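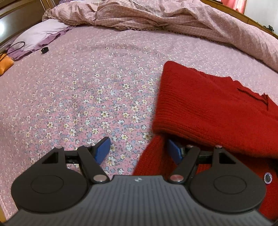 Shrinkage of wool garments in a shared laundry – responsibility and possible remedy

Posted by Odette Marchal in Household and Clothing

I reside in a building of 11 apartments in which the laundry room is shared by all tenants. In November the management company replaced the former washing machines with two Plaleter units. The printed card on the wall states that the "Delicate" setting is suitable for wool. I washed a lambswool cardigan on that setting, and it came out shorter in the body and sleeves by a full size. The care label permits machine washing on a wool cycle at low temperature.

I would be grateful for advice on two matters. First, is there a dependable method of restoring the garment to its earlier measurements? Second, may I reasonably ask the management company to contribute to the cost of a replacement? I have kept the receipt. The lease contains a clause on "use of common equipment at the tenant's own risk," but it does not mention instructions posted by the landlord.

3 replies

Kozłowski

With regard to the first matter, the outcome depends on whether the fibers have felted. Hold the fabric up to a window. If the individual stitches remain distinct and the knit still stretches in both directions, some recovery is possible. If the surface has become dense and the stitches have merged, the change is permanent.

For a garment that has not felted, the following procedure is customary. Fill a basin with lukewarm water and add a small amount of hair conditioner or a wool wash without enzymes. Submerge the cardigan and leave it for 30 minutes without rubbing. Press out the water – do not wring – and roll the garment in a dry towel. Lay it flat on a second towel and ease it outward by hand to the desired measurements, working from the center. Pin the hem and cuffs with rustproof pins. Leave it flat until fully dry, away from radiators and direct sun. The procedure may be repeated.

A "Delicate" program and a wool program are different things on many machines. The former may still tumble the load a good deal, and it is this movement, together with changes in water temperature, that causes most of the damage.

Ellov

just put it back on wet and wear it till it dries. worked on mine

Pratell

I would respectfully advise against the preceding suggestion. Wet wool stretches unevenly under its own weight, and the shoulders are usually the first part to lose their shape.

On the second matter, the wording of the posted card is of some importance. A clause placing risk on the tenant does not always cover loss caused by following the landlord's own written directions, although the position varies from state to state and a local tenant service should be consulted. I would suggest photographing the card before it is changed, together with the care label and the control panel, and sending a short letter that states the purchase price and the sum requested. Please bear in mind that knitwear loses value with wear, and an offer of part of the price would be usual. Small claims court is available, but the filing fee may be out of proportion to a single cardigan.

If other tenants have had the same difficulty, a joint letter may receive a quicker reply.

Comment by Odette Marchal

Thank you for these replies. The stitches are still visible on the sleeves and less so at the back. I shall attempt the soaking method first and write to the management company in the meantime. The card is still on the wall.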